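Re: [teleop-users] Recording demos in the simulated room before the real arm - worth it?
Monday, May 13, 2024

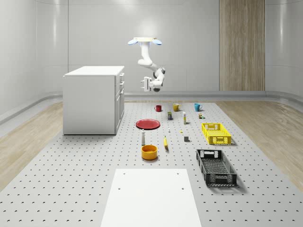 Source: render from the Gekwood room scene, default viewpoint. Free to reuse inside the list.

Hello all,

thank you for the question, and sorry that my answer is long. I teach the arm by remote control for almost two years now, first only on the real one and later in simulation too, so I have opinions on both. I will answer between the quoted lines. Please excuse my English where it is stiff.

> We are a small group and we have one real arm, which is always busy. I am
> thinking of moving all the demonstration recording to the simulator and
> going to the real arm only for the final test. Does someone work this way?

Yes, we work nearly this way, but I would not say "all". We record most demonstrations in the room you see in the render, with the arm hanging from the ceiling, and then we add a smaller set from the real arm. When we tried with simulated demonstrations only, the policy was good at going to the object and bad at the last part, when the fingers should close. In the simulator the contact is too kind. A mug handle lets you make mistakes which a real mug does not allow.

For tasks where the grasp is simple, you can maybe skip the real set. The small dark cube is such a case. The banana is already more difficult, as it has a direction, and the operators do not agree among themselves about which way is correct to take it.

> How many demonstrations did you need per task?

I have to be careful here, because the number depends on how much you change the scene between recordings. For our sorting task (take an object from the platform, put it in the yellow basket or in the black basket) we kept 886 demonstrations after cleaning. We had recorded 2000. So you see that more than half went away. It hurts, but it was the right decision.

What we threw out, in order of how much:

Recordings where the operator stopped in the air and was thinking. The policy learns to stop and think too, and it does this very well.

Recordings with a second or third try at the grasp. Some people on this list keep them on purpose, so that the robot learns to recover. We kept a few and marked them. Without the mark we could not decide later.

Recordings where the object fell in the basket from too high. In simulation it looks fine. On the real table it is a different story for the mugs.

Recordings where the operator changed his mind about which basket. I was guilty of most of these.

> What do you use to drive the arm? We have only a keyboard and a game
> controller, and the result is very jerky.

Please do not record with the keyboard. I did it in the first month and I could later recognize my own data from the shape of the path: first only left, then only down, then only forward, like stairs. The policy copied the stairs.

The game controller is acceptable if you reduce the speed near the object. We have one button which changes between fast and slow, and the operators must use slow for the last part. Better is a hand-held tracker. We use the one from Bumulo, where the gripper follows your hand as long as you press the switch, and when you release the switch the arm stays and you can bring your hand back to a comfortable place. In our tool this is called the clutch. New people forget the clutch and stretch the arm until they almost fall from the chair.

One thing is special for an arm mounted on the ceiling. Your hand comes from below and the robot comes from above, and your head needs some time to accept this. We first mapped everything as if you were standing under the mount, and it was terrible. Now we map to the viewpoint, so if I move my hand away from me, the gripper moves away on the screen. It sounds obvious when I write it, but it took us until September to change it.

> My second problem is the starting pose. The arm folds itself in strange
> ways between episodes and some of my recordings begin with the elbow on
> the wrong side.

We had the same. What helped us is to begin every episode from one folded pose, with the gripper empty and high above the things on the floor, as in the render. The arm comes down from the mount, goes out at the elbow and folds back to the other side, so the fingers have free way in most directions. We do not let the operator begin until the pose is reached. You can vary the pose a little, and you should, but not the side of the elbow. If you want both sides, record them as two separate sets and compare before you mix.

Also please check what your software does with the first frames. Ours was recording already while the arm traveled to the start. For some weeks we trained on the reset motion and wondered why the robot went up at the end of each task.

> How do you arrange the objects? Randomly, or do you place them by hand?

Both. The room has the gray platform with the grid of holes, and this grid is a big help, since we can describe a place by row and hole and repeat it on the real table, which has the same grid. A typical layout for us has the red, yellow and blue mugs in a row at the far end, the plate and the yellow basket in the middle, and the bowl, the banana and the black basket near the viewer. From this layout we move things by random amounts, and in a part of the episodes we change places completely.

The mistake we made was to leave the mugs always with the handle to the right. The render is from this layout and you can see all three the same. The policy went to the right side of every mug, also when there was no handle there. Now the handle direction is random, and we ask the operator to take the mug at the rim if the handle is turned away from the gripper. You must write such a rule down before the recording. We have a page called Feyisa rules (from the name of our first dataset) and each operator reads it again before a session, which they do not love.

Keep clear space between the objects in the beginning. When the basic set works, you can start to put things close together. The small items are a trap: the operator does not look at them and pushes them with the wrist when reaching for something else, and then this pushing is in your data. We remove them from the scene for the first sessions.

The baskets need a comment too. The long side of our black one is turned a little diagonal, and we vary this angle as well. With a straight basket the demonstrations all came to the same release point. With a turned one, the operators choose the middle of the opening and it generalizes much better.

> Finally, is it useful to have more than one person recording? I am afraid
> that the styles will be too different.

It is useful, but introduce them slowly. We had one operator for the first set, and later five. With five people at the same time the loss became worse and we almost gave up. Then we saw that two of them approached the plate from the side and the others from above, and for a flat plate on a flat surface these are really two different tasks. After we agreed on one way, the mixed data was better than the data from one person, especially for objects in the corners near the white cabinet, where each person has a different habit for going around.

I also recommend that everybody watches replays of the others. Not to judge, only to see. We do it with the Trumis viewer, which can play several episodes on top of each other with the paths drawn. If the paths look like a river, good. If they look like hair after sleeping, talk with each other.

> If you can share the config for the scene I would be grateful.

The scene file I can share, the walls, platform, cabinet and objects are all in it. The controller config I must clean first, because there are paths from our internal machines inside. I will put both in the list archive this week, and write a short note when they are there. Please tell me which version of the simulator you run, the older one reads the friction of the bowl wrongly and it slides when you only touch it.

One question back to you, and to the others who read: does anybody record with a limited viewpoint, so that the operator sees only what the wrist camera sees? We let our people look from the free viewpoint, and I suspect that they use information which the policy does not have. For example, they go behind the white bottle to take something that the wrist cannot see yet. I tried the limited view for one afternoon and it was very tiring, so I would like to hear from somebody with more patience.

Best regards from the teleop desk

--
To leave the list, send a message with "unsubscribe" in the subject line.
Please trim your quotes when you reply.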